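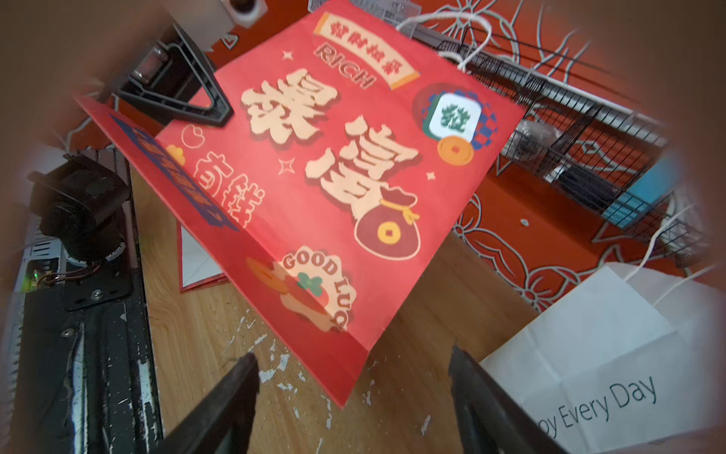

印着“暴富”的红色礼品袋

工单 1410:Enano 四人对战,手柄2号跳跃键时灵时不灵

提交人:Tuva Berge
状态:处理中

先说情况哈,我们四个人在客厅打 Enano 的乱斗模式,主机固件是刚升的。我拿2号手柄,平地上跳得好好的,一到空中想接二段跳就没反应,直接掉下去!Elsa 笑了我一晚上,说是我手残。我跟她换了手柄,结果她也掉(哈哈),所以我觉得真不是我的问题。

已经试过的:
1. 重新配对手柄,没用。
2. 换 Sæther 的有线手柄插2号位,还是一样,所以应该不是无线延迟。
3. 只开两个人打,正常。三个人也正常,第四个人一进来就犯病。

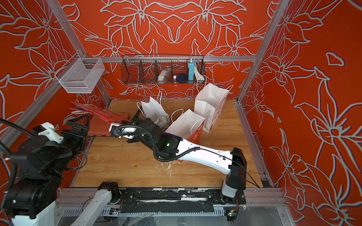 Hjørdis Eide(客服)回复

你好 Tuva!麻烦看一下设置里的“输入缓冲”是多少,再把 Flullov 那张地图关掉试一局。另外日志导出来传一份给我。

Tuva 的回复

看了,缓冲是4帧,我没动过这个,估计是升级以后自己变的。改成2帧以后好很多,打了38局,只漏了一次二段跳,那一次也可能真是我按晚了……
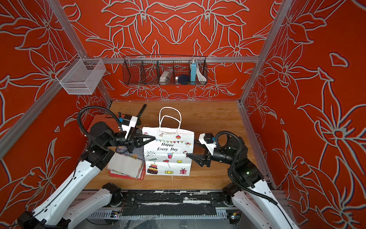 不过 Flullov 那张图关不关好像没区别,我两种都打了。日志已经上传,文件有点大,你那边要是打不开跟我说,我再压缩一下。还有个小问题顺便问问:每次退出房间,缓冲又跳回4帧,得重新改,挺烦的,能不能让它记住啊?

Hjørdis Eide(客服)回复

日志收到,能打开。退出房间后设置不保存这个我这边也复现了,已经转给开发。开局前先手动改成2帧,工单我先留着不关。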